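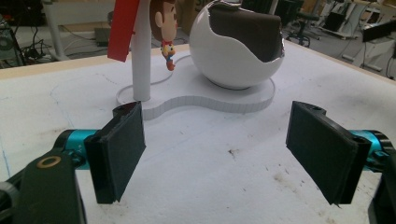
The open day of the Bulwood Institute for Youth Studies was held on 3rd March, and I went there because our school in Skiltstead wants to make its own survey on online safety for teenagers. The first talk was about how to ask young people sensitive questions without making them ashamed. At the side there was a white table with a white display stand on it, and I put my notebook down there to write, as all the chairs were taken.

The speaker, Leilani Pettigrew, presented her study of 775 students from grades eight to ten. They were asked who they talk to when a stranger writes to them on the phone. Of these, 103 said that they would tell no one at all. She thinks the true number is higher, as many students filled in the form sitting close to their classmates.

A father asked whether the parents had agreed to the survey. She answered that letters were sent home in August, and 520 families signed before the first deadline. The others needed a second letter.

After lunch we could visit the interview rooms. There are 2 of them, both quite small, with soft chairs and no clock on the wall. Kieran Pilkington, a counselor, explained that he never starts with the main question. He first asks about school, then friends, and only later about messages and photos. I wanted to ask how long one interview takes, but the group was already moving to the next room.

The institute gives its question list free of charge to schools that write to the office. Our principal, Ms. Tesfamariam, has already asked for a copy, and we will discuss it with the parents at our next meeting.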